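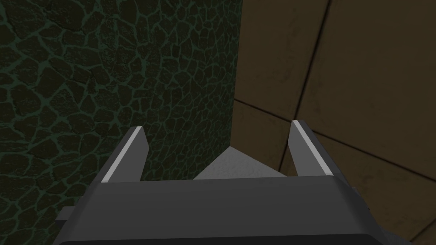

A gripper with its two fingers spread wide, in a computer rendering.

From my kitchen: the red lentil soup you keep asking for

Hello again, Drerdale! July has been grim up here, frost on the ute most mornings, and I've had a pot of soup on the stove more often than not. A few of you collared me after the winter lunch wanting the recipe, and I promised Sigrún Fogh I'd write it down properly this time instead of saying "oh, a bit of this and that" (sorry, Sigrún).

You'll need two brown onions, three carrots, a stick of celery if there's one going limp in the crisper, 4 cloves of garlic, a heaped teaspoon of cumin, half a teaspoon of smoked paprika, two cups of red lentils, a tin of chopped tomatoes and six cups of stock. Lemon at the end. Please don't skip the lemon!

Chop the onion, carrot and celery fairly small and cook them slowly in a good slosh of olive oil with a pinch of salt. Give them a proper fifteen minutes with the lid half on. I used to rush this bit and my soup tasted like hot water with ambitions. Add the garlic and spices, stir for a minute until the kitchen smells wonderful, then in go the rinsed lentils, tomatoes and stock. Simmer for 27 minutes. Yes, 27, I've timed it, and at twenty the carrots still have a bit of crunch and at forty the whole thing wants to be porridge.

Blend half of it and tip it back in. I like it thick but still with something to chew. Then squeeze in the juice of a whole lemon, taste, and add more salt than you think it needs.

Inger Brøndum makes hers with a tin of coconut milk and leaves out the tomatoes, and it's lovely, a much gentler colour and very good with rice. Her daughter Frida puts chilli oil on top, which I've now started doing as well. Villads Kvaran tells me he's tried it with green lentils and I have nothing kind to say about that, though he did finish the pot.

It freezes well for a couple of months. Leave some room at the top of the container, and thin it with a splash of water when you warm it up, as it sets like concrete in the fridge. Toast with plenty of butter alongside, or those cheese scones from last month if you've got any left in the freezer.

Next time I want to do something with pumpkin. If you've got a favourite way with it, leave me a note at the hall or tell me when you see me at the shops!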